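플롤로라, 빛바랜 색을 살린 패브릭·모자 시리즈 '이르카르' 9월 공개

적갈색 덮개 천부터 먼지 낀 듯한 분홍 볼캡까지, 오래 쓴 색감을 담은 389점 선보여

2024년 8월 18일

생활 직물 브랜드 플롤로라(Plollora)가 새 시리즈 '이르카르(Irkar)'를 9월에 공개한다. 가구와 작업대를 덮는 넉넉한 천, 그리고 같은 붉은 계열로 색을 맞춘 천 모자를 한데 묶은 시리즈로, 브랜드가 집 안에서 쓰는 천과 밖에서 쓰는 물건을 처음으로 함께 내놓는 자리다.

출발점은 작업실의 덮개 천이었다. 플롤로라의 디자이너 오렐리앵 카롱(Aurélien Caron)은 하루 일이 끝나면 도구 위에 천을 덮어 두는데, 몇 해를 쓰고 빨기를 되풀이하는 동안 진했던 색이 조금씩 풀려 가는 모습이 무척 마음에 들었다고 한다. 이번 시리즈의 색은 모두 그때 모아 둔 천 조각에서 골랐다. 깊은 적갈색에서 시작해 붉은 기가 도는 분홍을 거쳐 옅은 장밋빛까지 내려간다.

"새 천인데도 처음 펼친 날부터 오래 알던 물건처럼 느껴졌으면 했습니다. 반듯하게 다려 놓은 모습도 좋지만, 저는 대충 걸쳐 두었을 때 생기는 주름이 훨씬 좋아요! 그래서 원단을 고를 때도 책상에 툭 던져 보고 골랐습니다." 카롱의 말이다.

덮개 천은 크기를 세 가지로 나누었다. 가장 작은 것은 보조 탁자나 선반 위에, 가장 큰 것은 바닥 가까이 늘어뜨려 물건을 통째로 가리는 데 알맞다. 꿀빛 도는 나무 상판 위에서는 붉은색이 한층 따뜻해 보이고, 작은 구멍이 촘촘히 뚫린 회색 금속 탁자에 뭉쳐 올려 두어도 차가운 질감과 잘 어울린다. 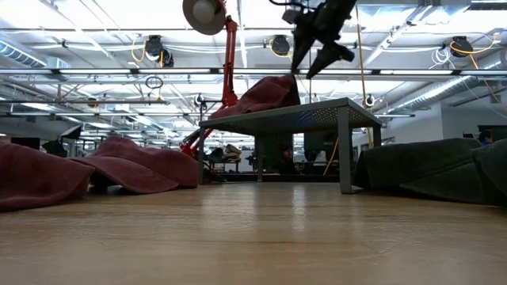 모자: 챙 안쪽까지 신경 쓴 볼캡

시리즈의 또 다른 축은 볼캡 '제델(Jedel)'이다. 카롱이 벼룩시장에서 산 낡은 모자를 뜯어 보며 패턴을 다시 그렸고, 견본을 107번 고쳐 만든 끝에 지금의 모양이 나왔다. 겉감은 덮개 천보다 몇 단계 옅은 분홍으로 정했다. 챙 아랫면에는 둥글게 겹겹이 이어지는 박음질을 넣었고, 머리에 닿는 안쪽 띠는 겉감보다 짙고 붉은 분홍을 써서 모자를 벗어 손에 들었을 때 색의 차이가 드러난다.

뒤쪽 트임은 아치 모양으로 두르고 가장자리를 박음질로 마무리했다. 길이를 조절하는 끈은 모자와 같은 분홍 계열이며, 광택을 누른 황동빛 작은 금속 버클에 끼워 쓴다. 심을 많이 넣지 않아 접어서 가방에 넣기 좋고, 꺼내 쓰면 머리 모양을 따라 부드럽게 내려앉는다. 작은 물건이지만 작업실에서 가장 오래 이야기를 나눈 품목이기도 하다.
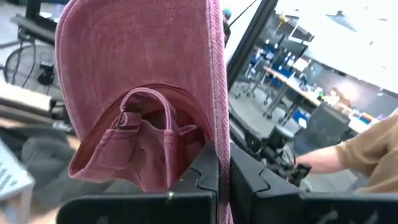 플롤로라 소식지 제646호

원단과 염색

원단은 협력 공방 에르비외(Hervieu)에서 짜고 물들인다. 플롤로라와 에르비외는 한 번에 많은 양을 물들이는 대신 작은 통에서 여러 차례 나누어 작업하기로 했다. 그러다 보니 같은 이름의 색이라도 통마다 농도가 조금씩 다르다. 두 곳은 이 차이를 그대로 두기로 했고, 제품 안쪽 라벨에 염색 회차를 적어 같은 회차끼리 맞춰 고를 수 있게 했다. 덮개 천을 여러 장 나란히 쓰려는 분들께는 라벨의 회차를 먼저 살펴보시기를 권한다.

세탁은 찬물에 단독으로 하고 그늘에서 말린다. 모자는 손으로 가볍게 눌러 빤 뒤 챙의 곡선을 잡아 뉘어 둔다.

공개 일정

이르카르 시리즈는 9월 플롤로라 쇼룸에서 먼저 만날 수 있다. 첫 공개분은 덮개 천과 모자를 합쳐 389점이며, 이후 온라인 상점에서도 판매를 시작한다. 쇼룸에서는 천을 마음껏 펼치고 구기고 걸쳐 볼 수 있도록 큰 탁자를 마련한다. 방문객에게는 염색 시험에서 나온 천 조각으로 만든 색 견본 카드 1000장을 나누어 드린다(한 분에 한 장씩, 준비한 수량이 다하면 마감).

카롱은 쇼룸 공개 첫 주에 매일 오후 자리를 지키며 원단 이야기를 들려줄 예정이다. 집에서 쓰던 낡은 천을 가져오면 어울리는 색도 함께 찾아 준다.

취재와 제품 대여 문의: 플롤로라 홍보 담당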